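Faltenbildung bei bedrucktem Stoff, Saum zieht schräg – Zuschnitt oder Lagerung?

Wir verwenden Cookies, um die Nutzung des Forums auszuwerten. Mit dem Weiterlesen stimmen Sie zu. Einstellungen | Akzeptieren 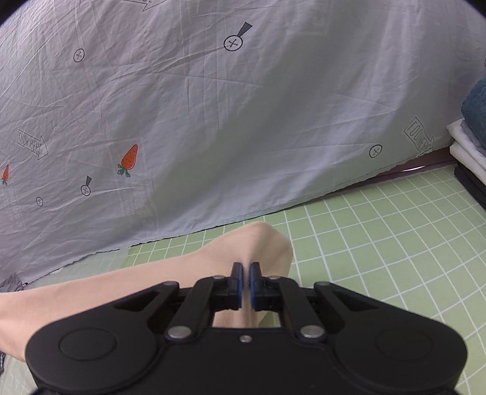
Bahn 1, Karottendruck, hängend, ungebügelt

webkante_61
Ich habe zwei Bahnen dieses Stoffs aus einem Restposten übernommen, Webware, hellgrau, laut Etikett Baumwolle, Hersteller Drever. Geplant sind zwei Vorhänge für ein Kinderzimmer, Fertiglänge 200 cm. Die Ware lag gefaltet im Karton, vermutlich seit längerer Zeit. Die Lagerfalten sind lang und gerade, dazwischen viele feine Knitter. Im Hang verläuft der Saum schräg, links tief, rechts ansteigend.

Zwei Fragen:
1. Wie bekomme ich die Lagerfalten heraus, ohne den Druck zu beschädigen?
2. Ist der schräge Saum ein Zuschnittfehler oder nur eine Folge der Aufhängung?

Gewaschen ist bisher nichts.

Dijkstra
Zu 2: Aus einer frei hängenden Bahn lässt sich das nicht ableiten. Von rechts oben läuft eine breite Falte diagonal zur unteren Mitte. So etwas entsteht, sobald die Oberkante ungleichmäßig gespannt ist. Rechts fallen die Wellen zudem steil ab, dort sammelt sich Material. Bahn flach auf den Boden legen, Schussfaden ziehen, Winkel an der Webkante prüfen. Danach weißt du, ob der Zuschnitt stimmt.

nadelstaerke
Ich halte den Zuschnitt trotzdem für den wahrscheinlicheren Fehler. Bei Restposten wird gern gerissen oder nach Augenmaß geschnitten. Eine Falte allein hebt einen Saum nicht so deutlich an.

Dijkstra
Doch, das kann sie. Wenn die Oberkante auf einer Seite gerafft oder höher gefasst ist, folgt die Unterkante. Ich habe das bei Verdunklungsstoffen regelmäßig, und die kommen mit exaktem Winkel aus der Maschine. Vor der Messung würde ich nichts nachschneiden.

Gerrit Geerts
Zu 1: Zuerst die Druckart klären. Pigmentdruck liegt auf dem Gewebe auf und verträgt direkte Hitze schlecht, Reaktivdruck ist in die Faser eingebunden. Test: an einer unauffälligen Stelle mit einem feuchten weißen Tuch reiben. Färbt es ab, nur von links bügeln, mit Zwischentuch. Bei alten Lagerfalten reicht trockene Hitze selten. Laken feucht auflegen, Dampf, auskühlen lassen, dann erst bewegen. Wer die Bahn warm aufhängt, bügelt sich die nächste Falte ein.

webkante_61
Reibtest erledigt, an einer der orangen Karotten und an einem der Knöpfe mit dem X. Das Tuch bleibt sauber. Der Druck ist mit dem Finger nicht zu fühlen.

Noch ein Punkt, der mir erst im Hang aufgefallen ist: Beide Karotten stehen mit dem Kraut nach unten. Hängt die Bahn verkehrt herum oder ist das ein Streumuster ohne Richtung?

nadelstaerke
Verkehrt herum. Kraut gehört nach oben.

musterrapport
Nicht so schnell. Zwei Karotten sind keine Stichprobe. Bei Streudrucken werden Motive oft in mehreren Lagen gesetzt, damit der Stoff in beiden Richtungen verarbeitet werden kann. Die Pfeile helfen hier auch nur bedingt weiter: Der linke zeigt nach rechts unten, der am unteren Rand rechts steil nach unten. Entscheidend ist die Schrift. Was steht genau darin?

webkante_61
Im linken Pfeil handgezeichnete Großbuchstaben, ich lese »LOOK HERE«. Einzelne Zeichen sind seltsam geformt oder gespiegelt, deshalb ohne Gewähr. Im rechten Pfeil liegt eine Falte über der Schrift.

nadelstaerke
Gespiegelte Buchstaben heißt: Du schaust auf die linke Warenseite. Bahn umdrehen.

musterrapport
Dann müsste die gesamte Zeile spiegelverkehrt laufen. Einzelne verdrehte Zeichen sind bei Kinderstoffen ein übliches Gestaltungsmittel, das soll nach Kinderhandschrift aussehen. Zur Kontrolle die Farbtiefe beider Seiten vergleichen. Auf der Rückseite sind Konturen und Flächen normalerweise blasser, sofern der Druck nicht durchschlägt. Am besten an den dunkelgrauen Keilen prüfen, die an manchen Knöpfen ansetzen. An Vollflächen sieht man den Unterschied eher als an dünnen Linien.

Gerrit Geerts
Sehe ich genauso. Für die Richtung außerdem den vollständigen Rapport auslegen, also so weit, bis sich das Motivfeld wiederholt. Ist jede Karotte im Rapport gleich orientiert, hat der Stoff eine Laufrichtung, und beide Vorhänge müssen gleich herum zugeschnitten werden. Das kostet gegebenenfalls Material.

webkante_61
Stand Friday – pardon, Freitag, das Tablet korrigiert ins Englische:

Bahn 1 liegt flach. Faden gezogen, Abweichung zur Webkante 23 mm auf die volle Breite. Der Schnitt ist also nicht ganz winklig, die Schräge im Hang war aber um ein Vielfaches größer. Die Keile sind auf der Rückseite deutlich blasser, ich hatte die richtige Seite vorn. Rapport folgt, dafür muss ich erst den Flur freiräumen.

Dijkstra
23 mm sind Verzug oder ungenauer Schnitt, beides korrigierbar. Erst waschen, dann diagonal in Form ziehen, erneut messen und zuletzt schneiden. Saumzugabe großzügig lassen.

nadelstaerke
Also doch ein Zuschnittfehler. Nur kleiner als gedacht.

Dijkstra
Oder Verzug. Die Messung unterscheidet das nicht.

musterrapport
Zur Wäsche: vorher die offenen Kanten versäubern, beide Bahnen zusammen und mit demselben Programm. Sonst laufen sie unterschiedlich ein, und der Längenunterschied fällt nebeneinander am Fenster sofort auf.

webkante_61
Verstanden. Bahn 1 und 2 gehen heute Abend zusammen in die Maschine, Kanten sind mit Zickzack gesichert. Die Maße nach dem Trocknen trage ich hier nach.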